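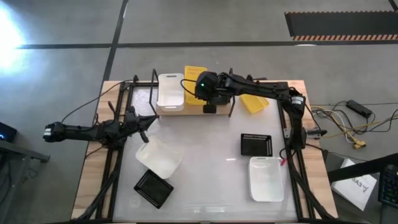

Can plastic bins and trays be kept on a raised board at the back of a table?
A raised board is a good place for them, provided the load stays light and the board is held at both ends. Keep full bins on the table itself and use the board for empties and for trays you reach for often.

Stinura Bench Riser
Back-of-table shelf with two end posts

The Stinura Bench Riser is a wooden board on two metal posts. It stands along the back of a work table and gives you a second level for bins, trays and small tubs, with the working area in front left clear. It is sold on its own or with a set of plastic containers.

The riser suits sorting and packing tables, craft rooms, garden sheds, school prep rooms and laundries. It is sold for indoor use. The board can go under a verandah if it is kept out of the rain, but the oil finish will need renewing more often.

Specifications

Board length: 672 mm
Distance between posts, inside: 543 mm
Board depth: 260 mm
Board material: solid pine, oiled
Posts: steel, black powder coat
Fixings: 4 bolts with washers, hex key supplied
Colour: natural timber only

The posts sit under the board a short way in from each end. The measurement between them is the one to check if you plan to slide bins underneath. A bin that is wider than this will still fit on top, but it won't go under.

Assembly

Lay the board face down on a towel. Line up each post with the pre-drilled holes and start all the bolts by hand before tightening any of them. Turn the riser upright on the table it will be used on, press down on both ends, then do the final tightening. If it rocks, loosen one post, let it settle and tighten again.

Rubber feet are fitted at the factory. If your table has a smooth plastic or glass top, wipe it with a damp cloth first, as the feet slip on dust. For a permanent position, each post foot has a screw hole. Screws are not supplied because table tops vary.

Choosing containers

We stock two shapes to go with the riser, both from the Kpodo range.

The Kpodo bin is a straight-sided plastic bin with a handle cutout at the top edge. It comes in white or translucent white. The translucent one is the better choice for small parts and stationery, where you want to see the level without lifting the bin down. The white one hides its contents and looks tidier in a room that is also used for other things.

The Kpodo tray is shallow, with a ribbed surface. It comes in yellow. Flat items lift out of it more easily than they do from a bin. Trays can be stored on edge beside a bin when they are empty.

If you are buying for a shared table, it helps to settle on one colour for incoming items and another for finished ones. White bins and yellow trays are the pairing most of our school customers order.

Using the riser with a light-coloured work surface

Many customers put a translucent or white sheet over the table top. It brightens the work area and makes dropped screws and beads easier to find. Stand the riser directly on the table and trim the sheet to finish in front of the posts. If the sheet runs under the feet it will creep forward over time and pull the riser with it.

Offcuts of sheet can be used to line the trays. A sharp utility knife and a steel ruler will do the job.

Care

Wipe the board with a barely damp cloth and dry it straight away. Re-oil once a year with any food-safe timber oil. Two thin coats are better than one heavy one. Leave it overnight before putting plastic back on it, or the bins may stick.

The posts need no care beyond dusting. Touch up chips with black enamel paint.

Wash bins and trays by hand in warm soapy water. They are not dishwasher safe. Grit collects between the ribs of the trays, and an old toothbrush gets it out. Don't use methylated spirits on the translucent bins, as it can cloud the plastic.

What's in the box

One board, two posts, bolts and washers, hex key, printed instructions. The container set adds two white bins, two translucent bins and two yellow trays. Containers are packed nested inside each other with paper between them. Twist gently if two have stuck together in transit.

Customer comment

"I run a bead and button stall and do all my sorting at the dining table on a Sunday night. The trays live on the riser and the bins are on the table while I work, then everything goes up or under when I'm finished. I would have liked a longer board, but it does fit in the boot of a small car with the posts off." Kwame Darko, Reltodcombe

Questions we are asked

Can two risers be joined?
There is no joining kit. Two can stand end to end, and the boards will sit level if the table is flat.

Can I cut the board shorter?
You can trim the ends as far as the posts. Sand the cut edge and oil it the same day.

Are spare posts available?
Posts are sold in pairs. Bolts are included. Please tell us whether your board has round or slotted holes, as the older boards were drilled differently.

Do the bins come with lids?
Not at present. The Nosent flat lid fits the white bin but is too loose on the translucent one, so we don't recommend it for that size.

Delivery and returns

The riser ships flat in one carton. Container sets go in a separate carton and may arrive on a different day. Unused items can be returned in their original packaging within a month of delivery. Boards that have been cut, drilled or re-oiled can't be returned.

Orders placed before noon leave the Reltodcombe warehouse the same working day. The warehouse closes for stocktake for one week in November, and orders received that week are sent when it reopens.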